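Mortimer Castellanos
Sauce corner thread! I've been threatening to do this since April and I finally have the rack, so come along if you like condiments and small storage as much as I do.

1/
Background for new people: I rent the upstairs of a house in Pritemstead. The kitchen is tiny, the counter is pink tile, and I love it more than any kitchen I've ever had. What I don't love is the sauce situation. Bottles by the stove, bottles behind the kettle, a bottle on the windowsill going brown in the sun.

2/
I tried a lazy Susan first. Great for jam, hopeless for tall glass. One good spin and the fish sauce went over the side (RIP, and RIP my socks). Then I tried a shoebox. We won't discuss the shoebox.

3/
So! The rack. It's from Fleketti, black wire mesh, two levels in a step shape so the back stands up higher than the front. I wanted the mesh kind because crumbs fall straight through and you can wipe under it, and because I can still see my tiles. Priorities.

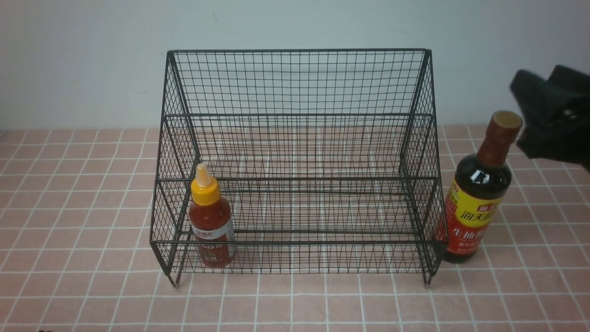

Chili sauce is in, soy sauce is next in line.

4/
Look at that little yellow cap! The squeeze bottle gets the left end of the lower level because I grab it with my left hand while I'm stirring with my right. Eggs, noodles, leftover rice, cold pizza, it goes on all of it.

5/
The tall soy sauce I'm still arguing with myself about. Back level makes sense for height. But I use it every single night, and reaching over the short stuff for it is how I knocked things down in the first place. Current thinking is front level, right end, with the chili holding down the left.

6/
Zakhar Hnatiuk asked in the replies whether tile is too bumpy for a rack like this. Good question! Mine has short legs with little feet, and the trick is to keep the feet off the grout lines. Put it down, press each corner, and if it rocks, scoot it over half a tile. Took me two tries.

7/
He also asked why I don't just use a cabinet. Zakhar, I have ONE cabinet and it is full of bowls. I stand by the bowls.

8/
The wall behind that counter is plain, pale, and completely bare, and I keep staring at it. A narrow shelf for spice jars? A rail for spoons? I'm allowed to put in 2 screws without asking the landlord (it's in the lease, I checked), so whatever goes up has to hang on 2 screws. Shelf ideas very welcome, especially if you've hung one over a counter and didn't regret the height. 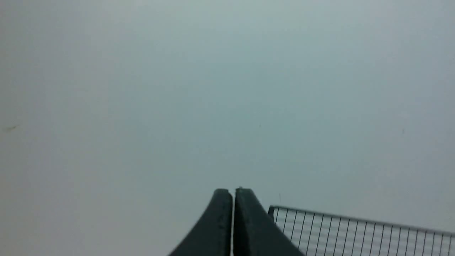
9/
Moving-in order, for anyone doing the same at home:
Everything out of its old spot and onto the table.
Wipe the bottoms with a warm soapy cloth. Soy sauce rings are forever otherwise.
Check dates. I found a Clarnus mustard from two apartments ago. Bye!
Tall things in first, then fit the short ones around them.
Labels facing out, caps on tight.

10/
Still to come: sesame oil, rice vinegar, the good black vinegar, and the Thaweesak tamarind paste my aunt mails me (she puts it inside a mitten so it won't break, and I now own 9 mittens, none of them matching).

11/
Things I'm leaving out on purpose: honey, because ants. Maple syrup, because fridge. Hot sauce number two, because it's so hot that I don't want to pick it up by mistake at breakfast.

12/
Somebody wanted to know if mesh is a pain to clean. I had a mesh fruit basket in my last place, and a soft dish brush and hot water did fine. Dry it with a towel right after. If oil gets into the little squares, a bit of baking soda on the brush helps a lot!

13/
Okay, this thread has hit 764 likes, which is wild for a post about where to put soy sauce. Hello to all of you! Tell me what sits closest to your stove. I'm especially nosy about people who keep more than one kind of chili sauce going, and how you decide which one gets the front spot.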